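Speckled stone-look wallpaper in a small bedroom: how do I live with it?
Posted in Walls and Floors, February 10, 2025

Frida Eskildsen
We bought a house in Randilholm from a man who loved granite but could not, I assume, afford any. The back bedroom has gray speckled stone-effect paper on its longest wall. The other walls are brown, a shade my sister calls "gravy, second day." The room is small and it's going to be my mother-in-law's when she visits in October, so I have a deadline and an audience.

I tried peeling a corner. The top layer came off in a strip the size of a bus ticket and took a bit of plaster with it. I've since stopped peeling.

Can I paint over the stuff? Do I have to strip it? Or do I keep it and change the brown instead? My budget is 154 dollars, which was 200 before the plaster.

Elínborg Mikkelsen
Just paint it white. Everything looks fine white.

Kolbrún Bech
With respect to the reply above, I painted mine white and the speckle came through like a rash by the second evening. Two more coats only made it look like a rash under talc. Printed papers with dark ink will often do this unless you seal them first.

I've had the same argument with a stone-effect wall for 7 years, so here is where I ended up. Stop at whichever step you run out of money or interest.

1. Press along every seam with your thumb. If the paper is tight all the way up, leave it on. Stripping old paper off soft plaster is a fine hobby for people who want to learn plastering.

2. Glue down anything loose with seam adhesive, fill the place where you peeled, and sand it flat once it's hard. Your bus ticket will show through any paint ever made if you skip this.

3. Before you buy primer, decide whether it's the speckle you hate or the brown next to it. Gray stone with a muddy brown wall makes both look like they need washing. Swap the brown for a warm off-white and the gray may calm down. It also helps to judge the pattern from the doorway and then closer, at a slant, where you get mostly speckle. 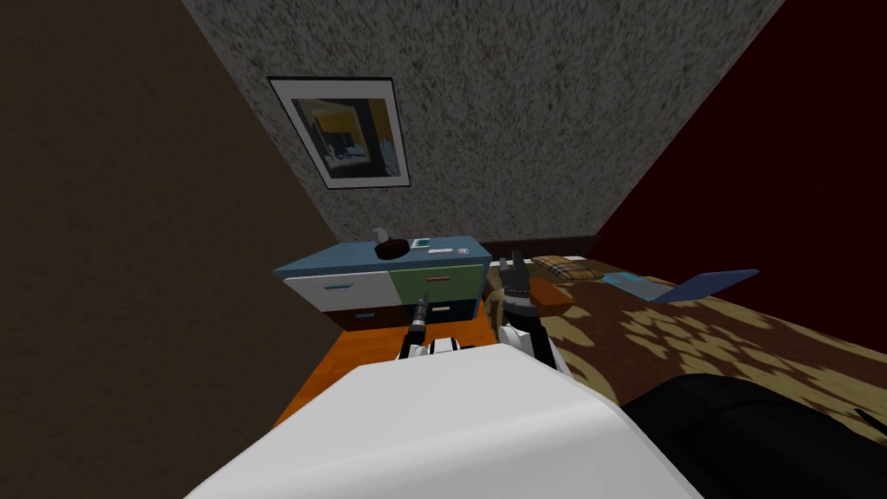
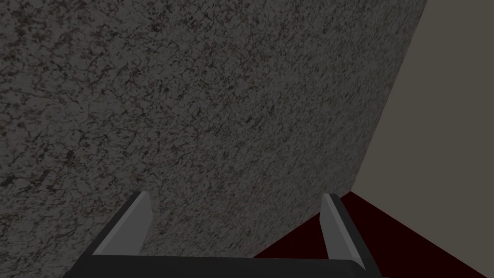 Gray granite-look speckle in both.

4. If you still want it gone, roll on one coat of stain-blocking primer and leave it overnight. Try a patch behind the door first. Some papers bubble and then settle down as they dry, and some bubble and mean it.

5. Two thin coats of matte on top. Matte hides seams. Satin introduces them to your guests.

I used Plarnlow primer at 35 dollars a can and one can did my wall with some left in the bottom, which I am keeping for no reason. The Wurnent one is cheaper and smells like a tire.

Nisha Srivastava
Agree on keeping the paper. One addition: put the headboard against the speckled wall and hang something large over it. You'd be surprised how little of a wall is left after that. My whole fix was a secondhand bedspread and a curtain, and it came in under 100 dollars.

Also, check whether your mother-in-law likes granite. Mine did. I had already primed.

Frida Eskildsen
Thank you all. Seams are tight. I've bought off-white for the brown walls and will look at the gray again when they're dry. She has been told there's a "feature wall" and has asked what it features.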